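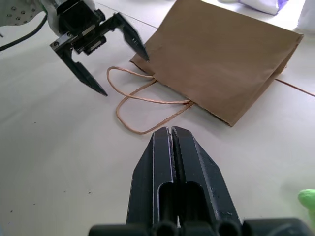
Paper carrier bag

3 Sep 2025 | By Hélène Desjardins

Print this page | E-mail this page

A paper carrier bag is a shopping bag made from paper, usually brown kraft, with a flat bottom, folded sides and a pair of handles. I've kept a drawer of them for years (my sister calls it the archive), so I was very happy to be handed this entry!

Kraft is the German word for strength, and the paper earns it. The wood pulp is cooked in a way that leaves the fibres long, and if you skip the bleaching you get that familiar brown. The folds down each side are called gussets. They let the bag lie flat in a drawer and then open out into a box shape when you want it, which I still find rather clever for something you get with a loaf of bread.

We use cookies to remember your reading preferences. Accept | Manage settings

Handles come in a few sorts. Flat ones are strips of folded paper, and twisted ones are paper wound into a cord and glued down under a patch near the top edge. I much prefer twisted, as they're kinder to the fingers, though they do flop about all over the place when the bag's on its side.

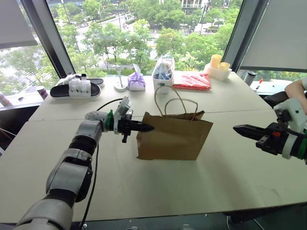
Standing a bag up is easy once the bottom has been pressed out properly. Put a hand inside, push the base flat and run a thumb along the creases. Heavy things go in first, tins and jars and so on, and bread or eggs on top. Carry it from underneath if it's at all damp, because wet kraft gives way at the base with no warning whatsoever (I lost a jar of plum jam on the steps at Vostbridge that way).

When I'm finished shopping with them, mine go on to hold potatoes, line the recycling box or cover school books. The best I own came from Radulović, the baker's in Plancombe, and I've used it 14 times so far. A torn one can go in with the paper recycling, handles and all in most places, but do take the receipt out first.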